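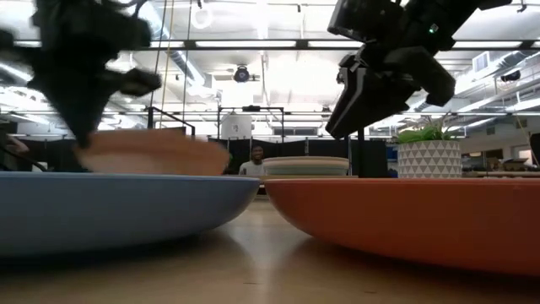
Cuencos de la línea Trenico en azul, naranja rojizo y melocotón, sobre mesa de madera clara.

Vajilla Trenico: platos y cuencos de colores para combinar
Fabricante: Drasetti
Referencia de la línea: 645
Ficha actualizada el 19 de julio de 2020

Trenico es una línea de vajilla de uso diario, pensada para las casas donde cada persona quiere tener su color. Las piezas se venden sueltas, y por eso usted puede comenzar con un plato y un cuenco y completar después la mesa según sus necesidades. No es necesario comprar un juego entero, y tampoco es obligatorio que todo sea igual.

La línea fue dibujada por Kenza Shehata para el taller Drasetti. Ella trabajó primero los colores y después la forma, y esto se nota: el perfil de cada pieza es muy sencillo, sin relieve y sin dibujo, para que el color tenga el lugar principal.

Los cuencos

El cuenco Trenico es ancho y poco profundo. La pared baja en curva hacia la base y el borde es fino, agradable para la mano. Sirve bien para ensalada, para pasta con salsa, para arroz o para poner la fruta en el centro de la mesa. Dos cuencos grandes ocupan bastante sitio uno al lado del otro, y recomendamos medir la mesa antes de pedir más de cuatro si ésta es pequeña.

El azul y el naranja rojizo son los colores que más se piden juntos. El melocotón fue añadido en abril, después de muchas peticiones de clientes que deseaban un tono más suave al lado de los fuertes.

Los platos

El plato Trenico tiene el centro plano y un borde delgado, ligeramente levantado. Este borde es suficiente para que la salsa no salga cuando se lleva el plato a la mesa, pero no molesta para cortar. Hay platos grandes para la comida principal y otros más pequeños para el pan, el postre o una tapa.

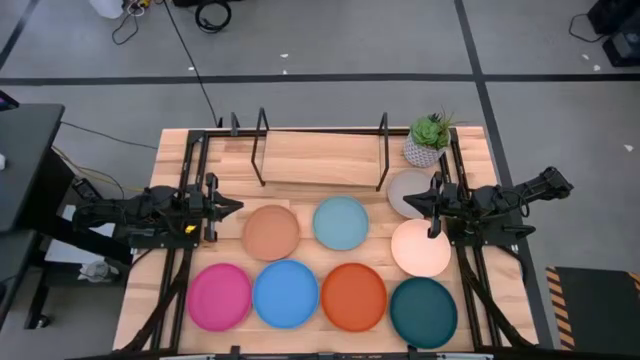
Ocho platos redondos sobre la mesa: magenta, azul vivo, naranja tostado, verde azulado oscuro, terracota, azul verdoso suave, melocotón pálido y gris pálido.

Una manera fácil de elegir es tomar un color fuerte y uno tranquilo. El magenta con el gris pálido, por ejemplo, o el terracota con el azul verdoso suave. Para una mesa más alegre se pueden mezclar todos, que es lo que hacemos nosotros en la tienda cuando preparamos la mesa grande. Si usted prefiere una mesa más seria, el verde azulado oscuro va muy bien con servilletas de lino crudo.

Los colores en la pantalla pueden cambiar un poco respecto a la pieza real. El melocotón es el más difícil: con luz de mañana parece casi rosa, y con una lámpara cálida se acerca al naranja. Si tiene duda, escríbanos y le enviamos una muestra de color.

Uso y cuidado

Lavar antes del primer uso con agua templada y jabón suave.
No usar estropajo metálico ni polvos abrasivos.
No poner sobre fuego directo ni dentro del horno.
Secar bien antes de apilar.
Apilar platos con platos y cuencos con cuencos, sin poner peso encima de los bordes.

Las manchas de tomate o de cúrcuma salen mejor si la pieza se lava pronto. Cuando la mancha ya está seca, deje el plato en agua con un poco de bicarbonato durante una noche y lávelo después normalmente.

Pedidos y envío

Las piezas salen del almacén de Heltholm, que hace también el embalaje. Cada plato va envuelto por separado y los cuencos viajan boca abajo. El plazo normal de entrega es de 5 días laborables. Si una pieza llega rota, guarde la caja, haga una fotografía y mándela a nuestro servicio de clientes. La cambiamos sin coste.

Para restaurantes, cafeterías y casas rurales existe un precio especial. Las cantidades grandes las prepara Relu Preda, que responde personalmente a las solicitudes y puede reservar un color durante 2 semanas. Hasta ahora hemos servido más de 2.000 piezas a clientes profesionales, y los colores más vendidos entre ellos son el gris pálido y el terracota.

Preguntas frecuentes de los clientes

¿Se puede pedir un plato solo para reponer uno roto?
Sí, siempre que el color siga en catálogo. Puede haber una pequeña diferencia de tono entre fabricaciones distintas.

¿Los cuencos tienen tapa?
De momento no.

¿Hay manteles que combinen?
Los caminos de mesa Alaoui están en la sección de textil. El de color arena es el que combina con más platos de la línea.

Disponibilidad: en existencias, excepto el cuenco melocotón, que se sirve por encargo.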